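Secção 4. Montagem e primeira utilização da prateleira de despensa Stotura

Antes de começar esta secção, verifique que terminou a fixação da calha na parede (secção 3) e que os parafusos estão bem apertados. A prateleira Stotura é fornecida pela Trotstead com dois suportes laterais, um painel e um saco de peças pequenas. A chave não está incluída.

4.1 Colocação do painel

1. Coloque os dois suportes na calha, com o gancho virado para cima. Deve ouvir um clique em cada lado.
2. Confirme com um nível que os suportes estão à mesma altura. Se não estão, retire um deles e coloque na ranhura correta.
3. Pouse o painel em cima dos suportes. O lado com os furos fica virado para a parede.
4. Aperte os parafusos curtos por baixo, primeiro só com a mão.
5. Quando todos os parafusos estão no lugar, aperte com a chave, sem forçar.

Nota: o modelo Odesari tem um painel de 92 cm e usa 3 suportes em vez de dois. O terceiro suporte é colocado no meio, antes de pousar o painel.

Cuidado: não use aparafusadora elétrica no passo 5. A rosca do painel pode ficar danificada e esta avaria não é coberta pela garantia.

4.2 Arrumação das conservas

Espere até ao dia seguinte para carregar a prateleira, se utilizou buchas com cola. Com buchas normais pode carregar logo depois da montagem. Ponha os produtos mais pesados perto dos suportes e os mais leves no centro do painel. As latas pequenas podem ser empilhadas, duas em altura no máximo, sempre com latas do mesmo diâmetro.
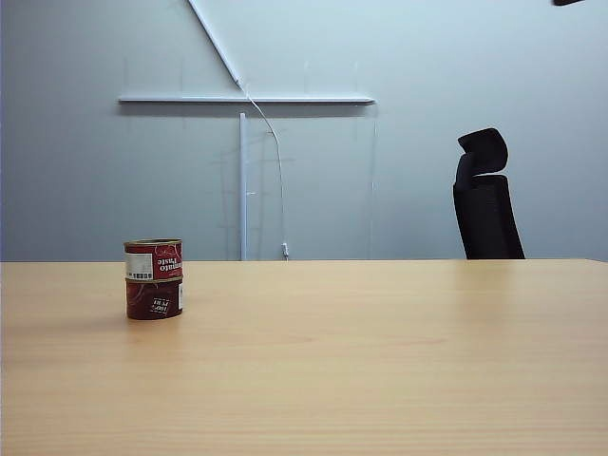

Posso pôr frascos de vidro na mesma prateleira?
Os frascos de vidro devem ficar na prateleira mais baixa, com a barra de proteção Bhat montada na frente. A barra vende-se em separado e a sua montagem está explicada na secção 6.

Arrume os produtos com a validade mais curta à frente. Quando compra produtos novos, coloque-os sempre atrás dos que já tem em casa.

4.3 Verificação e limpeza

1. Depois de cerca de 2 semanas de uso, verifique de novo o aperto dos parafusos de baixo.
2. Limpe o painel com um pano húmido e seque logo a seguir.
3. Não utilize lixívia nem esfregões metálicos.

Atenção: se o painel mostra uma curva para baixo, retire todos os produtos e consulte a tabela de cargas na secção 7 antes de usar outra vez.

As prateleiras compradas antes de abril têm parafusos de cabeça diferente. Para estas, utilize a chave sextavada e siga os mesmos passos.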